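Open day at Ledmont – photo gallery

8/20/23

Over 100 people came through the doors at Ledmont for the robotics open day. Most were from Blackburn and the villages nearby, and a fair number brought children. The programme had five stops, starting in the entrance hall with a short talk and ending in the workshop at the back.

The Pikitz team ran the stop that drew the longest queue. Their table was given over to hand-held grippers, one for each hand, with small everyday things to pick up and put down. Visitors could ask questions between runs. 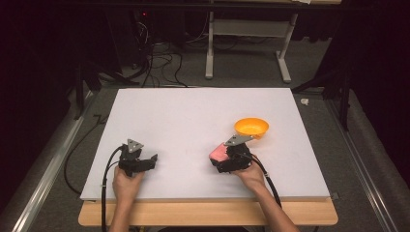

The same grippers were used in May at the Ziderau demonstration, where the group had half the space and had to share a table. Ledmont gave them a corner of their own – a big improvement, by all accounts.

Questions were mostly about how long it takes to learn the grip and whether left-handers find it harder. The team said most people manage after a few tries.

Tea was served until 5. The next visit is planned for Blackburn, and places can be booked at the front desk.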